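About Us
Posted in September by the Mokadbridge shop team
46 shares | 3 comments

Mokadbridge started out as a single bench in the back of a hardware store on Farquharson Street, with a box of offcuts that seemed too good to burn. We cut them down, sanded the corners, colored them, and gave them to the neighborhood kids, who were back the next morning asking if there were any more. There were, and there still are! We have been making plain, sturdy blocks for classrooms, playrooms and waiting rooms for 13 years now, and we have never really wanted to make anything else (although we did try a line of wooden ducks once, and a few of them are still on the windowsill).

These days we work out of a bigger place in Plorkmont, a former seed warehouse with tall windows and a floor that slopes just enough to send a dropped pencil all the way to the loading door. Our customers are mostly preschools and libraries, along with a good many grandparents, and we try to treat an order for one small bag with the same care as an order for a whole school district.
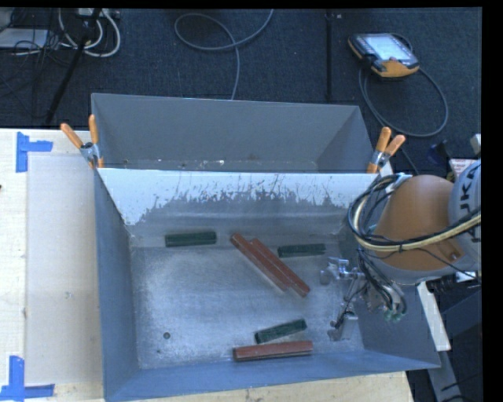

Sorting is the part of the work we get asked about most, and it is probably the part we are fondest of. Every block we send out goes through a bin first, so that the colors and lengths can be looked over together before they are matched up into sets. Our bins are big gray metal ones, divided crosswise, and we hang on to them for as long as we can – you can tell from the scraped white on the divider and all the fine scratches across the bottom. The greens are our short blocks and the reddish-browns are the longer ones, and a child who has had a set for a week or so will usually reach for the right length by color alone.

We also run a mending shelf for older sets. If yours has lost a few pieces over the years, write to us with the colors you are missing and we will do our best to match them – the Munness set, our oldest, has changed shade a little since the early days, so a photo taken by a window helps us a great deal. Replacement blocks go out in a paper bag with a handwritten note, usually along with the next round of regular orders.

4,000 views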